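# Folding jeans and everything else: your questions, my answers

I've been writing about laundry long enough that my inbox is now mostly denim. So I'm putting the questions I get most in one place, and I'll add to it whenever a new one shows up three times in a week. 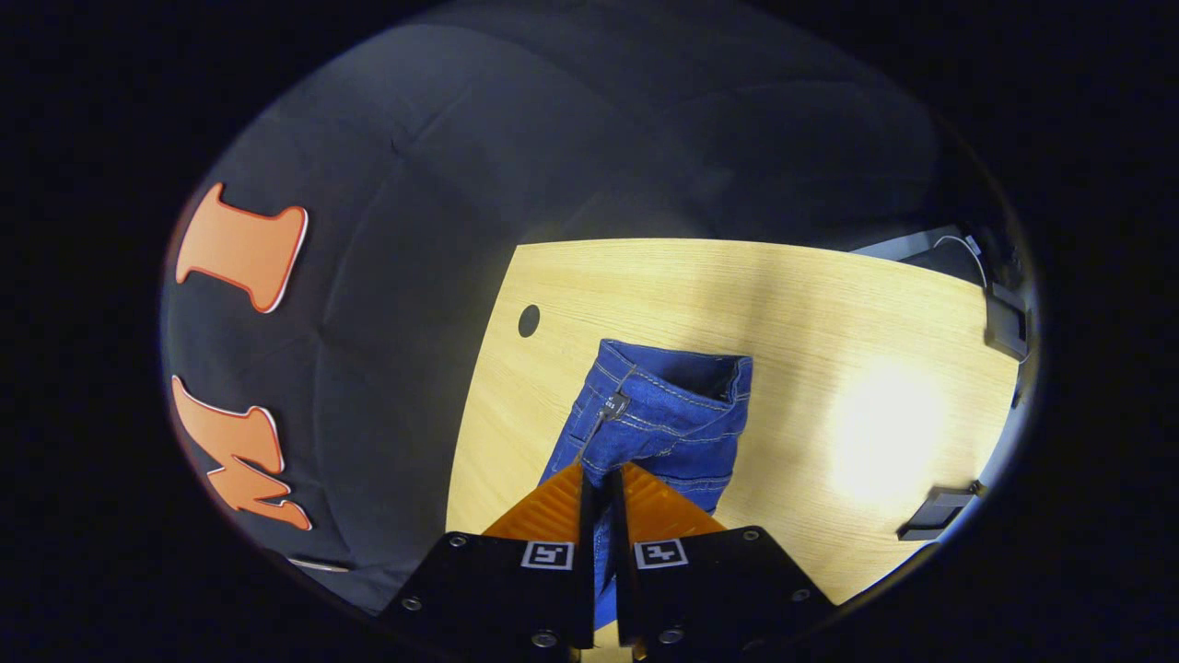 Jeans come first, as they make up half of what you all write to me about!

## Do I fold jeans in half lengthwise first?

Yes, always. Button them, zip them, lay one leg over the other with the back pockets facing out, and tuck that pointy bit at the crotch in so you get a straight edge. Skip the tuck and the stack will lean, and then you'll be back in my inbox.

## Thirds or quarters?

Depends on your shelf. I do thirds for a deep shelf and quarters for a drawer. My old Girbridge dresser has shallow drawers, so it's quarters at my house (my thicker pairs have to live elsewhere, it's a whole thing).

## Can I just hang them?

Sure. Hang them by the waistband with clip hangers, or fold them over a bar. I don't love the bar because I get a crease across the knee, but plenty of readers swear by it.

## How do you do it on a bed?

I don't! A bed sinks, and your nice straight edge goes wavy. Use a table if you have one. Any flat, hard surface you can stand at will do, and your back will thank you if it's hip height or a bit over.

## Do you iron jeans?

No. I give them one good shake while they're still a little damp, smooth the seams with my palms and let them dry flat or hung. If the waistband has rolled over on itself, flatten it with your fingers before it dries that way.

## How often do you wash them?

When they smell or when I've spilled something. For me that's every six or seven wears, more in August. Inside out, cold water, and keep them away from anything white for the first few washes. I learned that with a set of Lellar pillowcases that are now, permanently, a sort of sad sky blue.

## What about the little folding boards?

I had one, a Tumness, and used it for T-shirts for most of a winter. Great for T-shirts. With jeans it kept flipping shut on itself — too much fabric, not enough board. It's in the garage now.

## My teenager leaves jeans in a heap. Any tips?

Give them a basket and lower your standards. I mean it kindly. Mine gets one shelf that I never look at, and we get along much better.

## Will you do a page on sweaters?

It's coming in September. There were 300 of you who voted for sweaters in the last poll, and fitted sheets lost badly, which suits me fine — I still ball mine up and shut the closet door.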